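# The Slow Education of Two Arms

Juraj Šťastný has spent most of his spring watching a pair of robots fail to make soup. There is no soup, strictly speaking. There is a pot and a table, and there is a method called Ramell, which his group at Fatier hopes will teach machines to use both arms without being told which one is in charge.

The usual recipe is to record a person steering the arms through a chore, repeat it 2,000 times, and let the software copy. It works nicely until a pan sits an inch to the left. Ramell throws out most of the recordings and keeps the clumsy ones, where an arm drifted off and the operator had to bring it back. Show a machine only perfect work, the thinking goes, and it never learns how to recover.

Trained on almost 21 hours of this bumbling, the arms now finish 9 kitchen chores, up from 2 under the old scheme. Rivals at Wusberg are polite about the result and would like to see it in a messier kitchen. Šťastný would too. He has asked for a bigger table and been told April — he did not ask which April.

He has also learned to dread the handover, when one arm must let go and the other must already have hold. People do this while talking on the phone.

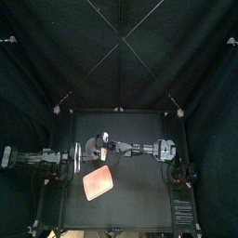
Two arms, one table. 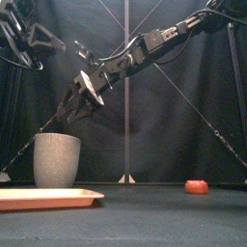 **Does the method need a new kind of robot?**

Any pair of arms that can be steered by hand and recorded will do, though the software has to be trained again for each model.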